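Facilities and Household Operations
Unit 4 Handout: Reading a Service Room
Last updated: Nov 1, 2021

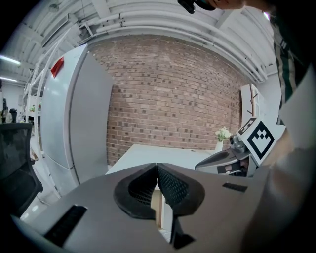
Unit 4 concerns rooms in which the building services are left in view. Many basements, converted workshops and ground-floor kitchens are of this type. Brick is left bare, pipes and conduits run below a painted ceiling, and large appliances stand wherever the supply and the floor allow. Students are expected to survey such a room, record it on the course form and propose where equipment and storage should go.

4.1 Order of survey

The survey begins at the ceiling and ends at the floor. Work done in the other order tends to miss overhead obstructions until a tall cabinet has already been placed on the plan.

At ceiling level, record every run of pipe or conduit, the direction in which it travels and the point at which it turns. A white pipe on a white ceiling is easily overlooked, and where several runs lie side by side, each is to be entered on its own line. Color alone is not evidence of what a pipe carries. If there is no label, write "unidentified" and refer the question to the building office. Beams and brackets are drawn in a second layer.

Light fixtures are recorded by type and position. For tube fixtures, note the direction of the tube and whether the fixture is lit at the time of the survey. A fixture that is off is not to be entered as faulty unless it has been tested.

4.2 Walls

Exposed brick is recorded as brick, with its general color and any marked variation. Darker and lighter bricks within one wall are common and are not in themselves a sign of damage. Damp is entered only when it has been confirmed with the meter issued in September.

No fixing is to be made in brick or mortar during the survey. Where shelving is proposed against a brick wall, the proposal must state whether it will be freestanding or attached. The Trisau freestanding unit used in the course exercises is 800 mm wide and may be taken as the standard module.

4.3 Refrigerators and other tall appliances

A tall refrigerator usually decides the arrangement of the rest of the room. The following are entered on the form:

Height, width and depth, with the doors closed.
Height of the ceiling or of the lowest pipe directly over the appliance, whichever is less.
Swing of each door and the floor area it covers when open.
Any tag or label attached to the appliance, with its color, its position and its wording if legible.

A tag may be an inspection mark, an inventory mark or a notice to users, and it is not to be removed or moved to a more convenient place. If the wording cannot be read, record the tag without it.

Ventilation clearance is taken from the maker's instructions for the model concerned. Students are not to substitute a general figure. Glossy doors should be wiped with a soft cloth and never with an abrasive pad.

4.4 Worked exercise: the Tarnau room

The Tarnau plan, distributed separately, shows a service room with one clear wall of 2000 mm. Two Trisau units are to be placed along it. The units occupy 1600 mm, leaving 400 mm. A conduit descends at one end of the wall and requires 177 mm of clear width for access. The remaining 223 mm may be left open or used for brooms and a folding step, provided that nothing is attached to the conduit.

Students should submit a second arrangement in which only one unit is used, and state which of the two they would recommend to the occupants. Either recommendation is acceptable if it is supported by the recorded dimensions.

4.5 Submission

The completed form, one plan at the stated scale and a written recommendation are due in week 12. Groups assigned to the Misora building should collect the key from the front desk and sign for it. Groups assigned to Sugawara House are admitted by the desk staff and must finish before the evening closing.

Measurements are given in millimeters throughout. Corrections are made by a single line through the entry, with the new figure beside it and the initials of the student responsible.

Reading for Unit 5: course reader, sections on dry storage and shelf loading.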